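Storing spare plates and lidded tubs in a shallow cabinet

Measure the inside depth of the cabinet before sorting anything. A Humholm wall unit gives 56 cm of clear width – less if the hinges sit inside the side panels. 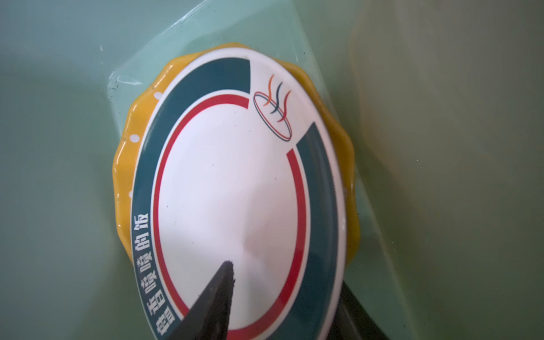 Marwa Ait Brahim
Storage and Fittings Editor
2021-05-06

Wash lids and tubs separately and let them dry overnight. Store lids upright in a narrow rack, largest at the back. Labels can stay on if the edges are flat.

Sort plates by diameter, then by weight. Limit each stack to 10 plates on a fixed shelf.

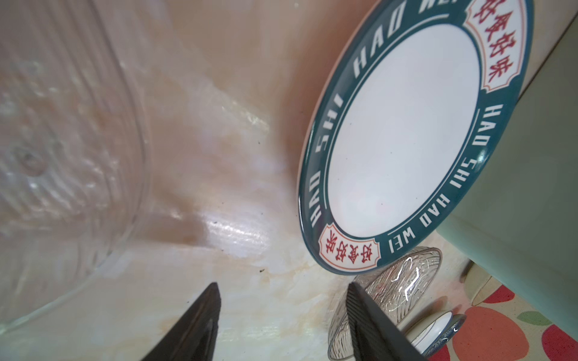
Place a sheet of felt or paper towel between glazed pieces. Unglazed foot rings scratch the plate underneath when the stack is moved. Cut the felt 4 cm smaller than the plate.

If the shelf rests on pegs, check that all four are fully seated. Replace bent pegs before loading. 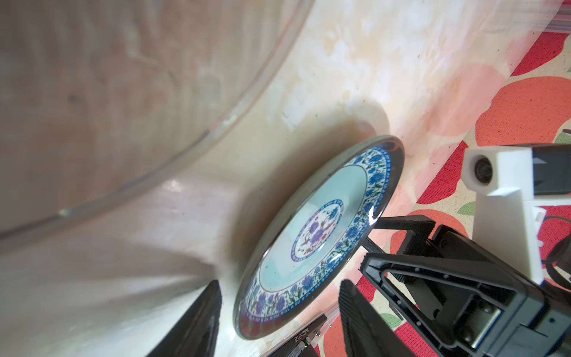 Put the heaviest stack next to a side panel, where the shelf flexes least. Recheck the shelf for sag in September and turn it over if the middle has dropped.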